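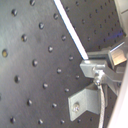

Home Contents Abstract Full text References

4.2 Pose estimation on perforated mounting surfaces

The Greltero controller estimates the pose of the wrist camera from the hole pattern of the mounting panel. Hole rims are found by fitting ellipses to dark regions with a bright border, and the fitted centres are matched to a regular grid. A regular grid is ambiguous under translation by whole cells, so the match fixes orientation and distance but leaves position unresolved. We remove this ambiguity with the angle bracket, whose position in the panel model is known.

The test set, collected by Aoife Mac Giolla at the Whitelaw laboratory in August, holds 683 wrist views. Views were grouped by the angle between the optical axis and the panel normal. For 25 views the grid match failed outright - in 13 of these, the fit had locked on to the rear panel, where the holes appear smaller and more densely spaced. Masking everything beyond the bright strip removed this error but discards valid holes at steep angles.
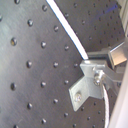 Figure 6. Oblique wrist view of the breadboard. Apparent hole spacing shrinks towards the right; a braided cable runs down from the bolt on the bracket.

Could the bracket be used alone, without the grid? Only for a coarse estimate, as its few straight edges constrain rotation poorly and its screw heads give unstable highlights under changing light.

The Plenach baseline was run on the same views with its default settings. It requires at least 20 matched centres and returned no pose below that number, whereas our method accepts smaller sets when the bracket has been found.

Contact the authors | © Flilell Technical Papers | Back to top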